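Guritz Door and Shelf Module
Nurimside Robotics, software for mobile manipulators 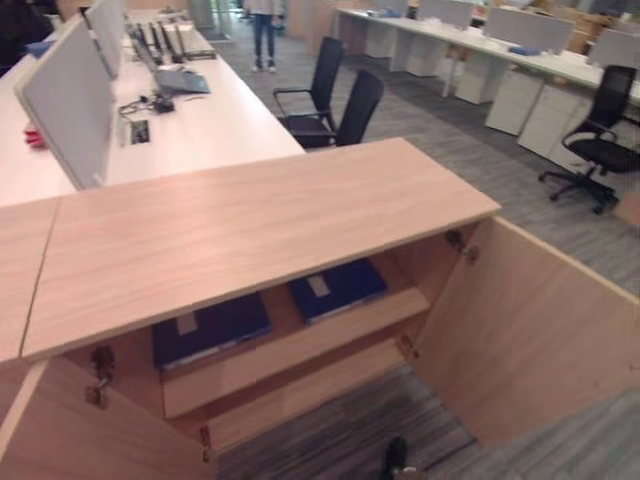
Guritz is a planning and control module for opening hinged furniture and working with what is stored inside it. It was developed for ordinary offices, where cabinets are low, aisles are shared with chairs, and the doors do not all swing the same way. Most door-opening work treats one door at a time. Guritz plans both doors of a cabinet together with the reach that follows, so that the doors end up where the arms need them to be. A two-door oak-colored cabinet with both doors fully open leaves a clear approach to the shelves, but the open doors also take up floor on either side, and a key left in the lock of one door has to be kept clear of the forearm. The planner treats the open doors, the key and the cabinet top as obstacles for the rest of the task.

How it works

The module takes color images from a head camera and joint readings from the arms. It estimates the hinge line of each door from the first few degrees of motion and corrects that estimate as the door moves. No model of the cabinet is needed in advance. Once the doors are open, a second network proposes grasps for flat items such as binders and folders, and places for them on a free shelf.

The policy was trained on 1067 teleoperated demonstrations recorded on furniture in working offices. Marisol Salinas designed the hinge estimator. Obsa Negash wrote the shelf planner and ran the evaluation.

Results

Evaluation used 49 cabinets that were not in the training set. The full report gives success rates by door width, handle type and shelf height. Two findings matter for buyers:

Planning the doors and the reach together reduced contact between the arm and the door edge. The gain was largest on low cabinets viewed steeply from above.

Performance dropped on doors with strong self-closing springs. We do not recommend the module for these without a door stop.

Requirements

Two arms with wrist force sensing
Head-mounted color camera with adjustable tilt
Zimari controller, version 2 or later
Onboard GPU with enough memory for both networks

What is included

Trained weights, planner source code and the calibration tool
Some 2175 logged door motions for testing your own estimator
Setup guide and evaluation scripts
Email support for the first year

Compatibility

Guritz has been tested on the Urquhart mobile base with both the short and long torso. Other bases need a kinematic description file and a new camera calibration. Sliding doors and drawers are not supported in this release. Drawer support is planned for July.

Licensing

Research licenses cover one lab and any number of robots. Commercial licenses are sold per robot. Contact Nurimside sales for a quote or for a copy of the evaluation report.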